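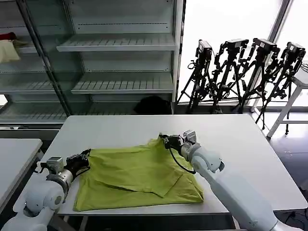 15 August 2023
Folding cell, Iltville returns floor. Notebook entry, S. Dinu.

Purpose of this week: decide which parts of the T-shirt work go to the two-arm cell and which stay on the manual benches, and write down what that does to the shift. The throughput report goes to Palteo separately. These notes are for us.

Work split as it stands. Returned shirts come out of the Cardoso bags at the manual bench. A person opens the bag, checks for stains and missing tags, and decides resale or reject. Resale shirts go to the cell to be flattened and folded. Folded shirts come back to a person for the new bag and label. So the cell sits in the middle of the job with a person at each end. Before, one person did the whole sequence on one shirt.

Shirts through the cell since the last entry: 1,842. Plain crew necks only. Polos and anything with a zip are still folded by hand.

Observations on the fold

- Slowest step is still getting from a heap to a flat shirt. Once the hem is square to the table edge the remaining folds are routine.
- The arm that lifts from the top tends to pull up one layer and leave the other behind. When that happens the lower corner folds over on itself and the diagonal crease has to be taken out before anything else. Brândușa does this by hand in one sweep. The cell regrasps, usually twice.
- Thin jersey is worse than heavy cotton. Grip force lowered for jersey, no marks on the fabric in the inspection sample.
- Bright colors on the white table segment well. White shirts on the white table do not. Gray mat ordered from Zukenport, expected in September. Until then white shirts go to the manual bench.
- Late afternoon light from the window side changes the exposure enough to matter. Blind to be fitted. Asked twice.

Stops

32 stops where a person had to intervene. Most were a shirt dragged partly over the table edge. A few were a sleeve trapped under the body. In 3 cases the operator stopped the cell because it was about to fold over a tag that should have been removed at intake. Those are intake misses, and the cell has no check for them. Under the old arrangement the same person would have found the tag while folding. We removed that second look without deciding to. Options: tag check at bagging, or a tag step in the intake list. Brândușa prefers intake. I prefer both until we have data.

Effect on the people

Talked with Brândușa Stoica after the early shift. Her points, as I wrote them down:

1. Wrists and shoulders are better. Folding was the part that hurt by the end of a shift.
2. Intake is now continuous. Folding used to be the part where you did not have to think, and it broke up the inspection. Inspecting returns for a full shift is harder on the eyes and on attention than the old mix.
3. Clearing a stop takes her away from intake, and the intake count still goes down against her name. She considers this unfair. I agree. Time spent at the cell has to be booked separately.
4. Two of the newer people do not want to clear stops at all. They were shown once, quickly, by me. Not enough.

My own note on point 2: we measured folding time and grasp success and did not measure the intake error rate before the change. There is no baseline. Best available substitute is the reject complaints from Palteo, which are slow to arrive and lump everything together.

Agreed for the next block
- Rotate intake and bagging at mid-shift. No full shift on inspection.
- Separate time code for cell stops. I will set it up.
- Proper training on clearing a stop: pause, confirm both arms are holding position, remove the shirt, step back, reset. Each person does it until comfortable, signed off by Brândușa.
- Polos stay manual through September at least. No promises to Palteo on this.
- Next review after another 1,000 shirts, same format, with the intake errors logged this time.

Open
Who folds when the cell is down for a whole shift? The manual folding boards went to storage and one is cracked. Bring back the good ones, order a replacement for the other. Also need to keep people in practice. Brândușa suggests the white shirts are enough for that at present. Once the mat arrives they will not be.

Recalibrate left wrist camera before the next run. Offset was drifting again at the end of the day, small but in the same direction as last time.

S.D.

Iltville Returns, process group shared notebook | Contact: process desk | © 2023 Iltville | Back to top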